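O robô já sabe arrumar a casa?

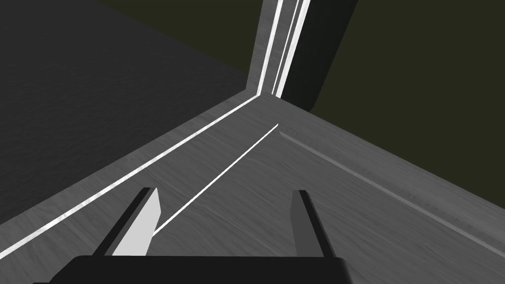 Em simulação, a garra aberta avança para o canto de uma superfície cinzenta com veios de madeira.

Quem, como eu, detesta limpar prateleiras (e mais ainda os cantos das prateleiras!) há de perceber a esperança com que fui visitar a Torndale, em agosto, para saber se as máquinas já nos podem valer. A resposta, dada com simpatia e um café, foi um "quase" bastante comprido. No computador, o programa Lumasmont repetiu 909 vezes a mesma tarefa e acertou em cerca de 70 por cento. Numa cozinha a sério, com migalhas, gatos e gavetas que emperram, a conversa é outra, e cada prateleira ainda lhe leva quatro minutos. Eu, entretanto, comprei um pano novo.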